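From: Veronica Barbu
To: Brikberg Menders list
19th February

Subject: Re: zips on white mesh bags

Thanks for the replies so far. Quoting the first message for anyone who has just joined:

> I have a white mesh bag with a cream zip and the slider has started sticking. I use it for tights and small things. Is it worth putting a new zip in, or should I give up and buy another? The mesh itself is sound. I am not a confident sewer.
> Comfort Sulemana

I wouldn't replace the zip yet, Comfort. On these bags the tape is stitched straight to the mesh on both sides. Unpicking it leaves a row of pulled holes, and a second line of stitching has less to hold on to. Most sticking comes from the mesh bunching up by the slider. Lay the bag down, smooth the tape with your thumb and try again, holding the tape level.

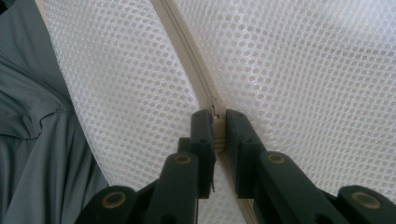

What should I put on a coil zip that sticks?

A little candle wax or dry soap, rubbed along the coil on the outside and worked in with the slider, then wiped with a cloth. Keep oil away from white mesh as it marks.

If it still sticks, look at the slider. The ones on bags like this are small and the back edges open up with use. A gentle squeeze with pliers, one side and then the other, is often enough. Stop as soon as it runs properly — the metal is thin and will crack if you go on.

The corners are where I see more trouble. The mesh gets folded in with the end of the zip, and the threads there are sometimes left long. Don't pull them. Trim to a few millimetres, pinch the corner flat and put in a dozen small stitches by hand with polyester thread, going through the tape as well as the mesh. I used Serketti size 100 on mine, last February, and it has held. Cotton will do if you have nothing else.

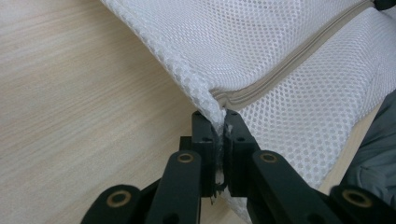 Corner at the end of the zip, with loose threads.

Nawal asked about thicker seams. Use a longer needle and go in through the holes where you can.

I'll bring the pliers to the next session at the Mahrous hall.

Veronica

Replies (3)

Chaimae Tazi: Soap worked on mine. I had to do it twice.

Nawal Zerouali: Thank you. Does the same go for the big bags with the metal zip?

Thérèse Petrenko: I'd use pencil on a metal one, Nawal, but not near white mesh. It comes off grey.

Brikberg Menders — contact the list owner, room 201, Rernport House
© Brikberg Menders
Back to top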